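3.2 Bedside storage in the guest rooms

The bedside table was the smallest piece of furniture in our survey of the Ridgeway building, and it drew more remarks from guests than the bed or the wardrobe. Of the 3642 comment cards collected by the Jurness group over the study period, 400 mentioned the area beside the bed. Most of these were short. Guests wrote that they could not find a place for a book, that the telephone took up the space where they wanted a glass of water, or that a charger had been left behind in a drawer.

The rooms have one round table each, placed in the corner between the headboard and the wall. The table has a raised rim around the top and a curved drawer that follows the outline of the piece. According to the Rarden workshop, which supplied the tables, the round shape was chosen so that guests would not bruise a leg when getting up in the dark. The effect on storage was not discussed at the time. A curved drawer front gives up part of the usable depth at both sides, and square objects do not sit well against it.

We looked first at the corner itself. The sockets are low on the wall, near the baseboard, and the cable from the jack runs behind the table. This matters for tidying, as the table cannot be pulled far from the wall without also moving the cord.

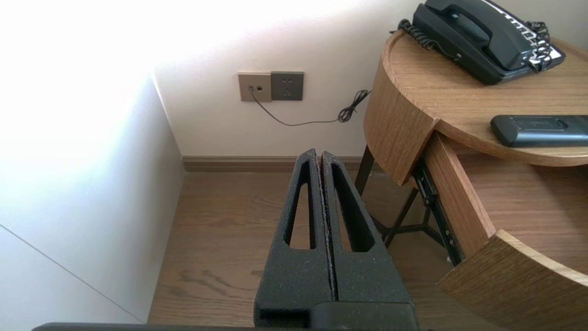
3.3 What is kept on the top and what is kept inside

Housekeeping staff at Ridgeway work from a written room plan. For the bedside table the plan says only that the telephone goes on the top and that "small items" go in the drawer. It does not say which items are small. In interviews, staff gave different answers. Some put the remote control in the drawer with the charger so that the top stayed clear. Others left it beside the telephone, on the grounds that guests call the front desk when they cannot find it. The front desk confirmed that such calls are common on the first evening of a stay, most often after 9 p.m.

The telephone is a corded desk model and is the one object that every plan keeps in place. Its cord is the main source of untidiness on the top. When the handset is put back the wrong way around, the coil falls across the keypad or over the rim, and staff then have to lift the whole set to straighten it. We timed this step separately from the rest of the bedside work.

Items in the lower part of the table are easier to overlook. A white charger shows up well against wood, but a flat black device does not, particularly in the evening with only the reading lamp on. Two of the staff we interviewed said they check the compartment by hand as well as by eye.

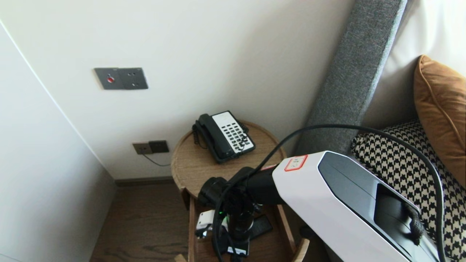 The Brorkatine plan, which we introduced in August, changed the order of the work. Under the old plan the top was cleared and wiped first and the drawer was checked last, often after the bed had been made. Under the new plan the drawer is opened first and stays open until the top is finished. Anything that belongs inside is put away at once, and the open drawer serves as a reminder – staff told us it was hard to walk away from. The drawer is closed only when both levels have been checked.

We compared the two plans over 900 room cleanings. Lost property reports that named the bedside drawer fell under the new plan, while the time spent on the table stayed the same. Staff in 6 of the rooms on the top floor went back to the old order after the first Monday, saying that the open drawer was in the way when they tucked in the sheet on that side. The clearance between the bed and the table is narrower in those rooms, and we left them out of the comparison.
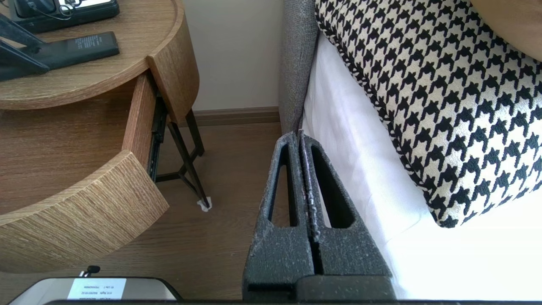
Figure 4. Round bedside table with the drawer open and the telephone on the top.

One limit of the comparison is that the plan was tested with a single design of table. The slide rail at the side of the drawer lets it stay open without support, and the rim keeps small objects from rolling off while the top is being wiped. A table with a loose wooden drawer and a flat edge would need a different order of work. We return to this point in Section 5, where the wardrobe and the desk are treated in the same way.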